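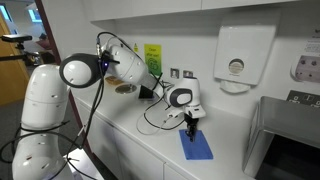 Hevberg – Aufbauspiel für PC

Ein verschneites Bergdorf, eine stillgelegte Zahnradbahn und ein Tal, das endlich wieder Besuch bekommen soll: Damit geht Hevberg los, und ab da wird es schnell spät am Abend! Du legst Gleise, baust Stationen, ziehst Gasthöfe und Werkstätten hoch und schaust zu, wie aus ein paar Dächern am Hang eine kleine Stadt wird (mit Marktplatz, Sägewerk und dem unvermeidlichen Streit um die beste Aussicht).

Die Kampagne umfasst 44 Aufträge, und fast jeder lässt sich auf mehreren Wegen lösen. Du kannst die Strecke nach Fallari als weite Schleife um den See führen, was billig ist und herrlich aussieht, oder du sprengst dich quer durch den Berg und sparst den Zügen die halbe Fahrzeit. Beides geht. Wir haben beim Testen beides gemacht und danach noch eine Brücke gebaut, die kein Mensch braucht, einfach weil sie so schön über der Schlucht hängt.

Was im Spiel steckt

Freies Bauen ohne Raster: Gleise, Wege und Mauern folgen dem Gelände, auch an richtig steilen Hängen
Jahreszeiten mit Folgen: Im Winter brauchst du Schneepflüge, im Frühjahr steigt der Fluss
Über 500 Bauteile, von der Dachgaube bis zum Wasserkran, alle umfärbbar
Koop-Modus für 2 bis 4 Leute, online oder im lokalen Netz
Sandkasten mit eigenem Karteneditor
Fotomodus mit Tageszeitregler

Die Bewohner

Jede Figur im Tal hat einen Beruf, einen Weg zur Arbeit und eine Meinung zu deinem Fahrplan. Fällt der Frühzug aus, bleibt die Bäckerei zu, und bleibt die Bäckerei zu, sinkt die Laune im ganzen Viertel. Klingt streng, spielt sich aber wunderbar entspannt, denn auf jeder Stufe kannst du die Zeit anhalten und in Ruhe umbauen. Wer gar keinen Druck mag, schaltet die Geldfrage im Menü ab und bastelt drauflos.

Zusammen spielen

Im Koop teilt ihr euch eine Karte und eine Kasse. Eine Person kann sich um die Bahn kümmern, während die andere das Dorf ausbaut, oder ihr werkelt alle am selben Bahnhof und löscht euch gegenseitig die Weichen (passiert, macht trotzdem Spaß!). Spielstände liegen beim Gastgeber. Ein späterer Einstieg in eine laufende Partie ist jederzeit möglich.

Erweiterung: Hafen Adeyemi

Im Dezember erscheint die erste große Erweiterung. Sie bringt eine neue Küstenkarte, Fährlinien, Kräne und den Fischmarkt, außerdem 3 neue Lokomotiven, darunter eine winzige Hafenlok, in die sich bei uns alle sofort verguckt haben. Alte Spielstände lassen sich weiter nutzen, die Küste wird dann über eine eigene Strecke angebunden. Für die Erweiterung wird das Hauptspiel benötigt.

Technische Angaben

Plattform: Windows, 64 Bit
Arbeitsspeicher: 8 GB, für große Karten 16 GB
Festplatte: 12 GB frei
Steuerung: Maus und Tastatur, Controller wird unterstützt
Sprachen: Deutsch und Englisch (Text und Ton), Französisch und Italienisch (nur Text)
Internet: nur für den Online-Koop nötig
Entwicklung und Vertrieb: Rinau Spiele

Ausgaben

Standard: Hauptspiel als Download
Sammlerausgabe: Hauptspiel im Karton, gedruckte Talkarte, Bauheft mit Streckenplänen und der Soundtrack auf CD

Der Schlüssel zum Download kommt nach der Bestellung per E-Mail. Bei der Sammlerausgabe liegt er zusätzlich auf einer Karte im Karton bei. Karten aus dem Editor könnt ihr im Hauptmenü unter „Tauschbörse“ hochladen, und da lohnt sich das Stöbern sehr: Eine Gebirgsbahn mit durchgehender Kehrschleife rund um den Gipfel ist schon dabei, komplett befahrbar!

Stand der Angaben: 23. Oktober 2025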